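We've put up a short write-up of how we collect handheld gripper demonstrations for the Griltside project. Main points below.

The method is simple. A person holds the gripper and does the task by hand. A wide-angle camera on the tool records it, and the policy is trained on what that camera saw.

We recorded 200 demonstrations of picking up a plastic bottle. Half the training runs used all of them, half used only 80.

The smaller set did nearly as well on bottles standing in the open. It did worse with a box or a cup close by – the fingers came in too wide.

So we now spend more time on cluttered tables. Same bottle, same cup and box, different approach each time.

Bottle, cup and box on the meeting room table:

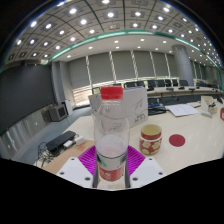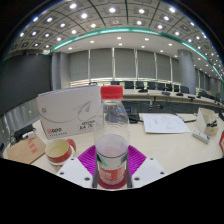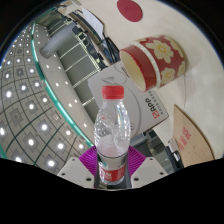
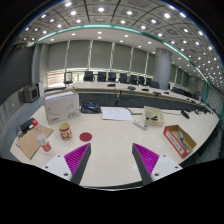 Ursina Haslinger asked whether the policy was learning the room instead of the bottle, and whether we had tried a second site. We have 16 trials from Wirthorpe so far, too few to say. More in October.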